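Follo bench update, May

Quick one this month, we're mid-move and half the cables are in boxes.

The soft goods set is past 400 demos. All by hand, no teleop this round. You hold the gripper, you do the task, you put it down, next. Upendo Nzioka did 200 of those herself and has opinions on the trigger spring (too stiff, she's right, Lambert is sending a lighter one).

Fabric is still the hard part. Blocks and cups, fine, the Senness policy gets those off very few demos. Cloth folds up toward the lens and suddenly the wrist view is all one color. So we've been going for prints and trim on purpose – dots, stripes, anything with an edge to hang on to. 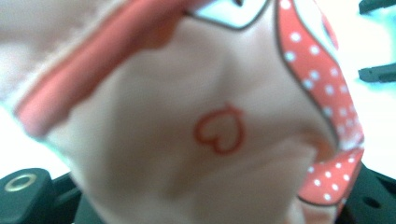

Wrist view, pink fabric close up. Heart print, polka-dot band on the right.

Things to know if your on the rota:

Slow down at the close. Fast grabs look great and replay badly.
Don't regrasp off camera. If you fumble, keep going and tag it.
Mix up the start pose. We had 17 in a row from the same corner, all binned.

Remote control comes back once the Stestik arm is bolted down at the new place. Plan is to run the same tasks both ways and compare, hand-held against teleop, same objects, same people. Target for the whole set is 3,000, so we need more hands. Mornings are wide open, afternoons less so.

Slots are on the sheet by the door. Bring your own coffee, the machine is in a box to.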